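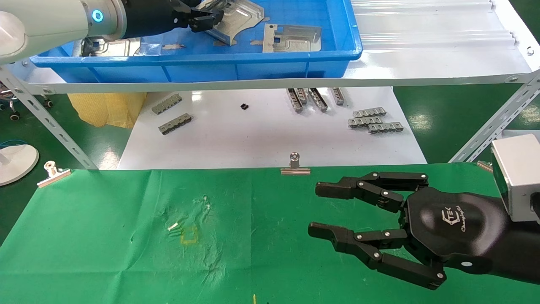 Small Parts & Assembly, bench 4

Limular picker, first month. Quick review because people keep asking in the hallway and I've only got until the 7 am handover.

Short version: it can do some of the job. Not the bit I wanted it to do.

We took the Limular on a trial from Hartono, the reseller. The chore is bin picking. Stamped brackets and plates come up in the big blue bin on the top shelf, the arm reaches in from above, takes one piece, puts it down where the next person wants it. Boring work, hard on the shoulders, exactly what a machine should be doing by now.

The good. Brackets with raised flanges, fine. The jaws have an edge to get hold of and they get hold of it. Grip is firm, no scratches that I could find. It's quiet. You can stand next to it and talk. Ring light on the wrist is nicer than I expected, I can see at a glance from the far end of the bench that the thing is live.

The not so good. Flat plates. A flat plate lying on the floor of a bin is a miserable thing to pick up even with fingernails, and two straight jaws can't get under it. It tries, slides, tries again. On my test tray of 18 flat plates it got 7. A kid on work experience would get the lot while looking at their phone. Thin strips are worse, I've stopped asking.

Corners too. Anything tucked hard up against the bin wall, the gripper fouls on the plastic before the jaws can close. We ended up giving the bin a shake, which sort of defeats the purpose.

Connectors: still done by hand. Multi-pin strips on the white board, some flat, some stood up. Prolline sell a soft jaw set that's meant to be gentler on pins but I havent tried it and I'm not paying for it out of the bench budget. Sigrun Strömberg on nights reckons the hand style grippers with proper fingers are where this is headed. Maybe. The Changingtek hand has a lot of joints and a lot of little silver screws, and I'm the one who'd be tightening them.

Setup. Slow. The manual is a translation of a translation and the chapter on teaching positions is in there twice, with different numbers. Ring Hartono, ask for the support desk, skip the web form. Changing over to a new part took me most of a shift the first time, much quicker now. Colour coding on the cables would of helped.

Compared with the Broritz we had before: better reach, better software, worse emergency stop position. The Broritz button was right where your hand falls. This one you have to look for. Please fix.

Price: the trial is $500 a week plus freight, and freight was not small. At that rate it needs to do plates.

And for those asking if they should get one for home to do the dishes, no. It struggles with a flat bit of metal in good light. Your cutlery drawer would finish it off.

Would I keep it? For brackets only, yes, if they come down on the price. For the whole bench, ask me again in March when the new jaws are suposed to be out.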